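Reading time: 1 minute

4. Setting out the peg timer board

The Sideck board records how long a person takes to move a set of pegs. Allow 21 minutes for first set-up.

1. Lay the board flat on a table with a padded or textured top. Leave 200 mm clear on each long side.
2. Plug the Leredden power lead into the rear socket, then into the wall.
3. Hold the start key until the display shows 115. Release it.
4. Fit the pegs one at a time. Press straight down and do not twist.
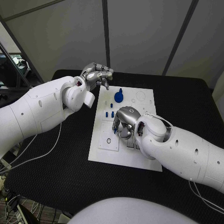
Fig. 4a. Blue peg held at the middle of the board.

Note: pegs from the older Nusteck set are slightly thicker and will jam. Keep the two sets in separate bags.

5. Enter the user's initials and choose left or right hand. The choice cannot be changed once timing begins.
6. Press start. A single tone sounds after four seconds.
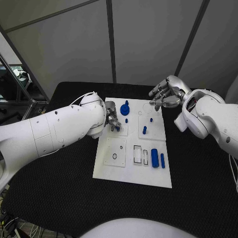

Fig. 4b. Blue piece just above the small white square plate, upper left.

Caution: switch off at the wall before cleaning. Wipe with a damp cloth only. Sprays can get into the peg holes and cause false readings.

If the display stays blank, check the fuse (see section 7).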